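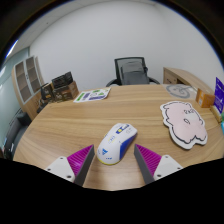 You skipped the part where the fingers get put back on straight, Khadija Metwally wrote under my last post, and mine always come out toed in. Fair point! I wrote a whole page about cleaning the hand gripper and then waved at the reassembly like it was nothing. So this one is all about the fingers on our Pavier (my name for it, it isn't on any label).

Quick recap of where I was. The magenta wedges had been squeezing things since January and the left one had started to feel lazy. You close the trigger, the right finger bends around whatever you're picking up, and the left one sort of thinks it over. I give a set of wedges 500 grabs before I look at them properly and I had let this one go to 1000, so that's on me.

Taking them off is easy. Close the fingers most of the way, support the wedge with your thumb, and back out the screws in the mounting plate a little at a time, going from one to the next. I keep left and right in separate cups. They look the same and I still don't mix them, call it superstition.

Then flex the wedge by hand, over a lamp if you have one. What you want to find is a pale line at the root of a rib, down at the wide end. My left one had two. Into the trash it went, and the right one went with it so the pair would wear together.

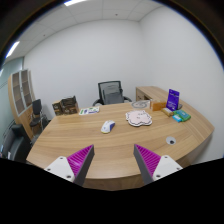
Gervásio Barbosa thinks I throw them out too early. His argument is that a tired wedge still grips fine and that the dark strips on the inside faces are what you should be swapping, every 300 grabs, whether they look bad or not. He may be right about the strips. I wipe mine with a barely damp cloth and change them when a corner lifts, and I've had a corner catch on a cardboard flap more than once. The wedges I'm not budging on.

Okay, reassembly, for Khadija. Put all the screws in loose. All of them! If you tighten the first one while the others are still in your cup, the plate twists and you get exactly the toe-in you described. Close the fingers on something flat and stiff (I use a steel ruler), let the wedges settle against it, and snug everything up a bit at a time. Open, close, check, and only then do the final turn.

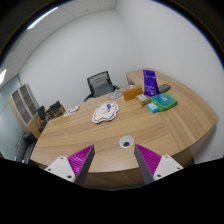
Lining up the camera is the last job, and the one I used to skip. Every time the plates come off I check that both fingers come into view at the same height and lean in by the same amount. Look at the plates first, they're easier to compare than the ribs. After that I like having one fixed thing on the desk to aim at, and the round cable grommet is perfect for it. With the gripper held like this it comes up between the tips but closer to the right one, so I'd shift my hand over before judging whether the fingers are even. The cloud mat is no use for this, it has no straight side anywhere.

Strips are next on my list. I have one spare set left and I'm going to try it Gervásio's way, with a tally on a sticky note, and see how they look at 300.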